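Unit 4 – Local Exhaust Ventilation: Capture Velocity, Hood Choice and Face Checks

Course handout, Workplace Air Control
Read before the April lab session. Bring a calculator and the duct chart from Unit 3.

4.1 Scope

Unit 3 covered general (dilution) ventilation, where clean air is mixed into the room until the contaminant falls to an acceptable level. This unit covers local exhaust, where the contaminant is pulled away close to the point of release. Filter selection is left to Unit 5. Respirators are not covered in this course.

A local exhaust system has five parts: hood, duct, air cleaner, fan and stack. Most field problems are found at the hood. A large fan will not fix a hood that is in the wrong place, and the extra flow raises noise and heating cost.

4.2 Terms

Capture velocity: the air speed needed at the point of release to overcome room drafts and carry the contaminant into the hood. Given in feet per minute (fpm).

Face velocity: the average air speed across the hood opening. It is easy to measure and is often confused with capture velocity. The two are equal only when the contaminant is released in the plane of the opening.

Transport velocity: the air speed needed inside the duct to keep particles from settling. Gases and vapors have no minimum for this purpose. Dusts do, and heavy or moist dusts need the most.

Static pressure: the pressure pushing or pulling on the duct wall, measured at right angles to the flow. Given in inches of water gauge. On the suction side of the fan it is negative.

Make-up air: outside air supplied to replace what the system removes. If none is planned, the building will find its own, usually through door gaps and idle flues.

4.3 Types of hood

Enclosing hoods surround the source on all sides but one. Glove boxes and laboratory hoods are in this group. They need the least air for the control they give and should be considered first.

Exterior hoods sit next to the source and reach out for the contaminant. Slot hoods, side-draft hoods and flexible extraction arms are in this group. Performance drops quickly with distance (see 4.4).

Receiving hoods are placed in the path of a contaminant that is already moving, such as hot air rising from a furnace or grit thrown from a wheel. A canopy over a cold process is a common mistake. There is no rising air to carry the contaminant up, and the worker's head is often between the source and the hood.

4.4 Flow and distance

For a plain round or nearly square opening with no flange, the usual working equation is:

Q = V (10X² + A)

where Q is the flow in cubic feet per minute (cfm), V is the capture velocity in fpm, X is the distance from the opening to the source in feet, and A is the area of the opening in square feet. The equation should not be used where X is more than one and a half times the duct diameter.

Worked case. The Tesircombe bench has a plain opening of 1 square foot. The source is 1 foot away and the design capture velocity is 100 fpm.

Q = 100 (10 × 1 + 1) = 1,100 cfm

Move the hood in to half a foot:

Q = 100 (10 × 0.25 + 1) = 350 cfm

Halving the distance has cut the required flow by more than two-thirds. Adding a flange to the opening reduces it by a further quarter in most cases, as less air is drawn from behind the hood.

4.5 Bench layout

Large objects between the source and the opening disturb the flow and leave slow eddies behind them. Keep tall items to the side, and do not block slots or perforations with trays or paper. On a downdraft table, a covered area does not draw. The fan will then pull harder through what remains open, and the average reading can look normal while part of the table gives no control.

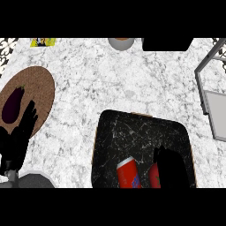 Figure 4.1. Simulated countertop with two grippers, eggplant on woven mat at left.

4.6 Measuring face velocity

Method for the lab session:

1. Run the fan for at least 7 minutes before taking readings.
2. Divide the opening into 16 equal rectangles.
3. Hold the probe at the center of each rectangle, square to the flow. Stand to one side.
4. Record each reading once it has settled.
5. Average the velocities. Multiply by the open area to get Q.
6. Note the lowest reading separately. If it is more than 20 percent below the average, look for a blockage or a cross draft and repeat.

The probes from Bomdale read low when the battery is weak. Check the indicator first.

Smoke tubes show direction only. Use them after the velocity readings – residue from the smoke can foul a hot-wire probe.

4.7 Problems

1. A plain opening of 2 square feet stands 1 foot from a source. The capture velocity is 75 fpm. Find Q. State whether adding a flange changes the fan size you would order.

2. A downdraft table at the Purnirville shop averages 57 fpm over an open area of 17 square feet. Find the flow. The owner plans to cover a third of the surface with a solid cutting board. Describe how you would retest, and where you would place the readings.

3. Hood static pressure on the same table has risen since it was commissioned, while the fan speed is unchanged. List two possible causes upstream of the measuring point.

Show units at each step. Problem 3 needs no calculation. Solutions are handed in at the start of the lab session, along with the completed grid sheet from 4.6.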